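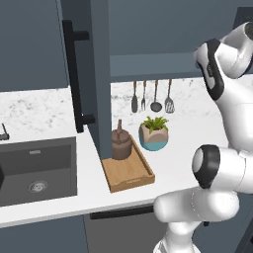
The Society's family history section has completed the transcription of the Dirnusik parish registers, and the index is now open to all members in the reading room. The registers list 3228 baptisms and marriages, many of them for families who later left for mill work overseas. Those consulting the original sheets are asked to carry them flat, in a shallow wooden tray with raised edges such as the one on the white countertop, and to return them to the desk before taking out another set. Pencils only, please.

Of the entries transcribed, 1305 concern a single surname, Kivi, in 10 different spellings. Solange Kennedy and Harsh Bajpai have grouped the spellings under one heading while keeping the clerk's original form beside each entry - a point on which several members wrote to us in January. Where a godparent is named, the name has been entered in a separate column. Marginal notes on emigration have been copied in full, including those in which the destination is plainly wrong.

Three volumes remain closed for repair. Requests for searches in these should be sent to Aqeel Bukhari, who will hold them until the bindings are finished.

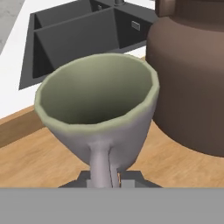

Golshifteh Safavi writes that the Johan Kivi married in the second volume cannot be the Johan who appears on the Werkier mill payroll, as the payroll gives his wife as Anna and the register gives Liisa. She suggests that they were cousins, both named for the same grandfather, and would be glad to see any letter or burial record that separates them.

The section accepts her correction, and the two men now have separate cards. Members with papers on either household may bring them to the Friday session, when Tariq Mirani will be at the desk until 4 p.m.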